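Learning to write letters again

Posted in November, late in the evening, with tea

When I moved to Plomville I promised my aunt Jyoti that I would write to her by hand. She is not a person for the phone. She holds it far from her face and shouts, and after two minutes she says the call must be expensive, even though I explained many times that it is free. So, letters.

The first one took me three evenings. I had forgotten how slow the hand is. In my head the sentence was already finished and my pen was still at the second word, so I lost the end of it and had to invent another end. Also my handwriting in Hindi has become like the handwriting of a child. I write English all day for my work and I had not noticed what was happening to the other one.

My aunt answered after 16 days with four pages. She corrected two of my spellings. She also told me the price of onions, who has married, who should not have married, and that the neighbor Mamta Kaushik has painted her gate a green that gives everybody a headache. I read it standing in the hallway with my coat on.

After this I became more serious. I bought paper from Kandpal, the small stationery shop behind the bus station, because the ink of my good pen goes through the cheap kind and then I can use only one side. The owner sells it in packs of 60 sheets. He asked me if I was a student and I was too pleased to say no.

Then I wrote to other people. Tomomi Kobori, who shared a kitchen with me in my first year abroad, sent back a postcard with such small writing that I needed the lamp from the bedroom. Chukwuemeka Onuoha sent me a text message that said "I got your letter, it is beautiful, I will never answer it." I keep writing to him anyway. I think he likes to receive them.

The letters need a place, of course. For some months they lived in a shoe box, together with stamps and old receipts, and I could not find anything. I have been looking at little drawers for the desk.
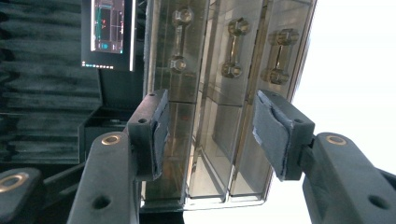

Clear acrylic, three drawers, and I like the handles very much.

I am trying now to keep some rules. I write the date at the top, even if the letter takes me several days, and then I write the new date in the margin when I continue. I don't copy a letter again if I make a mistake, I only cross it out with one line. My aunt says she enjoys reading what I crossed out more than the rest.

What I still find difficult is the beginning. In Hindi I know the correct greeting for an elder and it carries me into the first paragraph almost without thinking. In English I write "Dear" and then I sit. "How are you" feels strange when the answer will come in three weeks. Lately I start with what is outside the window. Today it is rain, and a man trying to close an umbrella at the bus stop.

If you have an old address somewhere and you are not sure it is still good, write to it. One of mine came back after two months with a stamp on it, and I was a little sad, but I opened it and read it, and it was not a bad letter.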